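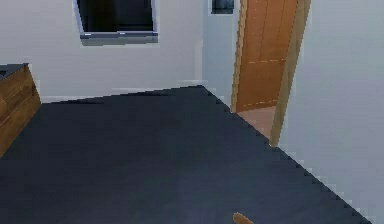
1/ Sérgio Lobo
Can a machine do my household chores yet? My aunt asks me this every time I visit, and since I work with these machines I should have a good answer. I will try to write it in a thread, with my own results, also the bad ones.

2/ First the short version, for people who will not read so far. It can do a part of a chore. It cannot yet do the chore. The difference between these two sentences is my job at the moment.

3/ What I tested: four chores in a simulated apartment we call Leckie. Clear the counter, wipe the counter, bring a thing from one room to another, close what is open. No stairs, no pets, no children. A very calm home.

4/ The software is Storine, our simulator at Vornon. It builds the rooms and gives the robot its view of them. The control model is trained on many homes, and Leckie was kept out of the training. So for the robot it is like the first day of a new cleaning person who has not got the tour.

5/ A person on the first day opens two cupboards, finds the cloths, and asks one question about the trash. After ten minutes this person is useful. Please keep this person in mind, because I compare everything to her.

6/ Total: 3,107 runs, from April 2024. In 391 of them the chore was completed from start to end with no reset and no help. You can do the division. I did it twice, hoping for a better number the second time.

7/ But the total hides a lot. Wiping is much better than the others. If the counter is already clear, the arm goes over it in nice straight lines and I would let it do this in my kitchen today. The problem is the word "already". In my kitchen somebody has to clear it first, and this somebody is me.

8/ Bringing a thing to another room was the worst. I expected the grasping to be the hard part, as it was some years ago. Very often it held the thing well, and then it had to leave the room.

9/ Look at the door in the first picture. Wooden, with panels, and I cannot see a handle on it from that angle. Also the view is low resolution and looks down at the floor a lot. You and I know that a door has a handle or that you push it. The model has to decide where it will go and whether it needs a hand free for it.

10/ And the floor! That one is so dark that it has almost no texture, no tiles or planks to follow. A person does not care about this. A robot that judges its own movement from the camera likes a floor with a pattern, and it gets a big dark area and some gray wall.

11/ Finlay Forsyth, my colleague, says I am unfair to doors. His argument: at home you leave the inside doors open, so test with open doors. I said fine, but then the chore is divided again, the machine does its half and I walk around the apartment opening doors for it like a hotel porter.

12/ We did not agree. He made a setting in Storine for doors, and now every report has two columns. I read mine and he reads his.

13/ Now the kitchen, where I spent most of my time. Clearing the counter sounds like the easiest chore for a machine. Things are on the counter, they should not be on the counter. My aunt would say a child of six can do it (she has not seen many children of six do it).

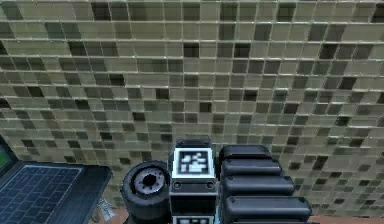

14/ Tell me what on this counter should be cleared. I see a laptop, open, with something green on the display. I see a small crumpled white object by the wall. The gripper is ready. What should it pick up?

15/ I think most people would answer: leave the laptop, throw away the white thing. I would say the same. But I cannot tell you for certain what the white thing is. Perhaps a piece of paper, perhaps a bit of packaging. If it is a receipt and you need it to return the shoes, you will not be happy with me or with the robot.

16/ The model has the same doubt but is less polite about it. In some runs it left the small object and tried to take the laptop. From its point of view this is logical: the laptop is the biggest thing on the counter, so the counter is more clear without it.

17/ I asked three people in the office what "clear the counter" means. One said everything goes, also the fruit bowl. One said only dirty things. Finlay said it depends on who is coming to visit. I could not write this into the score sheet.

18/ Small technical point, skip it if you like. The wall behind is small glass mosaic, glossy, light squares with dark ones mixed in at random. Very pretty and I would like it at home. For a camera it is a difficult neighbor. The tiles reflect, and the grid repeats so that one patch looks like the next patch.

19/ For this reason it helps to have markers on the gripper, the square black and white patterns that you see in the middle. A marker tells the system where its own hand is, even in front of a confusing wall. A cleaning person does not need a sticker on her hand. I try not to find this sad.

20/ Also look how much of that view is gripper. Black cylinder, black housing, black pads in a stack. The hand takes a big part of the view in front of it, and the small white object has only a gap to show itself in. When I clear my own counter I move my head without thinking. The model can also move, but it does not always understand that it should.

21/ Somebody will ask: why simulation, why not a real kitchen? Because I can do thousands of runs and break no cups. And I agree with the criticism that comes next. A simulated counter is never sticky. A simulated scrap of paper does not get wet and stay on the surface when you pull it.

22/ So I consider my numbers as the friendly version. When we move the same chore to a real room I expect them to go down at first. I have not measured how much, so I will not give a figure.

23/ The shop floor now, because some of you follow me for that and not for my aunt. Last year I helped with an installation at Melletti, a small company that makes fittings for shelves. One arm takes parts from a tray, puts them in a box, and does it again until the evening.

24/ It works. It worked from the second week. The model in it is much simpler than what we use in Leckie. The parts are always the same, the tray is always in the same place, and the light does not change when someone opens a curtain.

25/ But please note who made it easy. The people at Melletti built the tray and put a line on the floor. Every morning a woman from the first shift looks if the parts lie the correct way up. That is also work, and I did not find it in the brochure of any supplier, including ours.

26/ She told me she prefers it to the old job, by the way. Packing boxes by hand gave her pain in the wrist. I write this because threads like mine often forget to ask.

27/ Could you prepare a home in the same way? A tray for the cups, a line on the floor, nothing on the counter that is not on a list? Yes, and some people would accept it. Roughly one friend in ten already lives like this without a robot.

28/ For an older person living alone it can be a very good exchange. If bending down is hard for you, then a machine that only picks things up from the floor, slowly, is worth some changes in the furniture. I think this will be useful before the "does everything" machine.

29/ What I would like to see from companies when they show a video (we also make such videos, so I speak to my own house):
- how many tries before this one
- who prepared the room
- if a person was steering
- what the machine did when it was not sure

30/ The last one is for me the most important. In our runs, the failures I mind least are those where the robot stops and waits. The ones I mind are those where it is sure. It puts the thing somewhere with full confidence, and in a real home you would look for it until Christmas.

31/ So next we work on asking. Before it touches a thing it cannot name well, it should show you the thing and ask: keep or throw? Finlay worries that it will ask all the time and people will switch it off. He may be right. We will put a limit on the number of questions and look at what happens.

32/ A reply to several messages already: no, I cannot tell you the price of anything, and no, Leckie is not available for download. Storine may have a public version later but this is not my decision.

33/ And to the person who asked if I have a robot at home: I have a dishwasher. It is from before I was married, it washes everything I put in it, and it has never carried one plate to the cupboard.

34/ I will post the table with both columns, doors and no doors, when Finlay has checked it. If you have tested something similar in a kitchen with shiny tiles, please write to me, I would like to compare.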